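## Limpiar una mesa blanca con superficie moteada

En el taller de Deák tenemos una mesa de 109 cm, y la limpiamos así cada tarde, a las seis.

1. Retire todo lo que se puede levantar.
2. Pase un paño seco de microfibra, siempre en la misma dirección.
3. Prepare medio litro de agua tibia con 2 gotas de jabón neutro – no más, porque deja velo.
4. Escurra bien el paño y limpie desde el fondo hacia usted.
5. Seque en seguida con otro paño.

Para manchas de tinta, Boglárka Kocsis deja un paño húmedo encima unos 2 minutos y después frota muy suave.

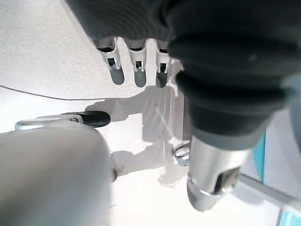

*La superficie blanca, con su moteado fino, bajo luz fuerte.*

Mire la mesa de lado: con la luz rasante se notan mejor los restos de jabón. Si los encuentra, repita el paso 4 solo con agua.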